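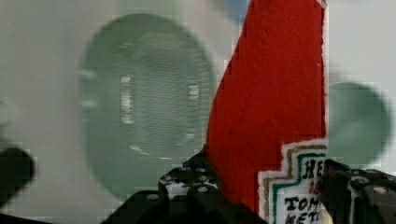 Red felt or foam and a stitched label at the gripper, Firkton.

I have packed, sorted or labelled things for a living ever since 1990, with a gap for kids, and I have now been asked for my view on the arms at Firkton by 2 managers, a student and my own brother-in-law. So here is the view, all of it, and then can we talk about something else.

I am not against them. Put that first as people stop reading.

What we do, for those who don't know us. Trondon sends soft goods in on pallets, felt and foam bits, play food, badges, that sort of stuff. It comes in mixed. We pull it apart, check the label is on and facing right, bin it, box it. Dull work, always was. The hands go first, then the neck. Katherine Huaranga did it for years next to me and she can't do up her own coat buttons in winter. Anyone who goes misty-eyed about that job never did a late shift of it.

So in August the arms came. Quick, no fuss, two lines taped off and a half hour talk in the canteen with bad slides. The slides said we would be "freed up for higher value tasks". Nobody in the room could say what the tasks were. Rigoberto Pacheco put his hand up and asked, fair play to him, and got told it was being scoped. Still being scoped as far as I know.

What changed for us, then.

The lifting went down. Good. No argument.

The talking went down as well, and that I did not see coming. On the old line you stood opposite someone. 8 hours across from a face, you know whose mum is ill, you know who's short that month. Now I stand side-on to a screen and the next person is past a guard rail. Nidia Restrepo started after the change and I'd worked near her for weeks before I knew she had a boy the same age as my grandson. On the old line I'd have had that by the first tea break.

And the job got odder. I used to pick things up. Now I watch something else pick things up and I step in when it gets stuck. Felt is a pain, it has a bit of give to it and a fuzz on it, and it doesn't sit the same way twice. You or me, we just pinch it and turn it over without a thought. Watching a machine made me notice I had a skill. Thirty odd years in and I find out from a screen. Pay did not notice it, mind.

That is my real complaint and it's a money one. When I clear a jam or tell the arm it picked the wrong way round, that goes in as a correction. Arnulfo Carhuamaca from the Thoroddsen side was straight with us, he said the corrections are how it gets better. Right. So I am teaching it. Teachers get paid more than packers, last I looked (not by much I grant you). Our grade is the same grade. Same rate to the penny as the week before the arms came in, and the paperwork still says "packing operative, hand". By hand!

I raised it. Was told the grading review covers 3000 staff over all the sites and it would be unfair to do ours on its own. Maybe so. But they managed to put the arms in on our site on its own.

The other side, becuase there is one. Notburga Pfister runs the evening shift and she thinks I'm being sour. Her lot are older than mine, a few of them would have had to pack it in by now with their backs, and they're still on the books. Still earning. She says a dull job you can do till you're 65 beats a chatty one that finishes you at 58. I haven't got a good answer to that. She's right about the backs. I think she's wrong that we had to pick.

At Hornov they did it differently, or so I hear, I've not been. Staff got asked where the arms should stand before the floor was marked up. They kept a shared bench in the middle for the odd pieces, people facing each other. Cost next to nothing, a bench. And there's a line on the payslip for the correcting work. A small one, but it's there, it has a name.

So what I'd want. Ask before the tape goes down. Put a bench back. Change the job title to what the job is now, and pay for the teaching while there's still teaching to do, as there won't always be, and we all know what happens to our side of the bargain after that. Get it in writing this year while the thing still needs us to turn the felt over.

As for whether I'd go back to how it was before, which is what my brother-in-law keeps asking - no. I like my wrists. I'd have the old company and the new machine, thanks, and I dont see why that's a daft thing to ask for.

Shift starts at 2. That's your lot.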